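The planner had been stalling on the jars since before the holidays, and on 6th January Nazma Navaratnam came back to find that it still did.

She read the log with her coat on. Episode 466 had gone the way the others had. The policy closed on the jar, lifted it, started toward the goal, and then the planner threw the path away and asked for a new one. It asked again and again. After 11 requests the supervisor process gave up and sent the arm home.

"Same thing?" said Karthik Thambiah from the next desk.

"Same thing."

"I changed the timeout on the last day before break."

"I saw. It waits longer now before it fails."

He nodded and went back to his screen. Karthik had written most of Konent, the planning layer, in one summer, and he didn't enjoy hearing about it. Nazma had inherited the perception side from Ysaline Chauvin, who had moved to the Brondutix office in August and still answered messages, though slowly.

Nazma hung up her coat. She opened the depth stream next to the segmentation output and stepped through them together. The mask on the jar was fine in the first step. It was fine in the second. When the jar left the table the mask split. The lid stayed one object and the grain in the bottom became another, and whatever was between them, the clear part, went into the map as free space with a few specks floating in it.

She wrote to Ysaline: did you ever see glass come apart into two objects after lift?

Then she went to find Kipchumba Mutiso, who ran the demonstrations. 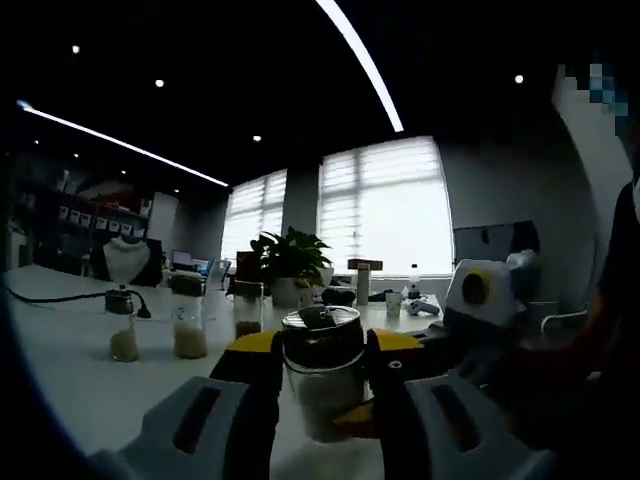

"I need the jars by themselves," she said. "Slow lifts. Hold each one in the air for a while before you put it down."

"How long is a while?"

"Count to 4."

Kipchumba did a lift and held it. He was good at this. His hands were so steady that the first models trained on his data had trouble with anyone else's, and Rocío Figueroa had made him do a whole week left-handed to fix it. He set the jar down and picked it up again.

"Is it the glass?" he asked.

"It's always the glass. But we handled the glass. There's a filter for it."

"Maybe somebody turned it off."

"Maybe."

She checked when she got back to her desk. The filter was on. It was on in the config, and it was on in the running process, which she confirmed by asking the process directly, because the two had disagreed before. She loaded Kipchumba's new lifts and watched the specks come up in the same place every time, just under the lid. The planner saw the specks as obstacles. They moved with the jar, so every path that moved the jar ran into them.

That explained the stalling. It didn't explain why the specks were there.

Rocío stopped at her desk after lunch. "Byun wants the demo build tomorrow night," she said. "Can they have it?"

"Not with the jars in it."

"The jars are the demo."

"I know."

Rocío pulled over a chair and looked at the specks for a minute. She had been a controls person before she was a manager. "What does the arm think it's holding?"

"A lid," Nazma said. Then she stopped and looked at it again.

The attach step ran once, when the jaws closed. It took the object in the grasp and tied it to the hand, so that the planner would treat the two as one body. Before the lift there was one object and it tied that one. After the lift there were two objects with new numbers. The tracker gave the old number to whichever piece was bigger, and the lid was bigger, and the filter only cleaned up points that belonged to the thing attached. It was cleaning the lid perfectly. The specks under it belonged to no one.

"Karthik," she said. "Can attach take a volume instead of an object number?"

He rolled his chair back. "It used to. I took it out."

"Why?"

He thought about it. "Ysaline asked me to. The volumes were catching the table."

"Could we start with the volume only after liftoff?"

"We could do that." He was already typing. "You'd need to tell me when liftoff is."

"The wrist force will tell you," Rocío said, and got up and put the chair back.

It took the two of them until dark. The first version attached the arm to itself. The second ran, and the planner asked for 2 paths and used the second one, and the jar went where it was supposed to go in the replay. They queued the full set to run overnight on the Rorkivlow cluster.

Nazma was putting on her coat when the reply came from Ysaline.

Yes, it said. All the time. I told Karthik it was the table.

She read it twice. Karthik was at the sink rinsing his cup. She closed the laptop, said good night to him, and went to catch her bus.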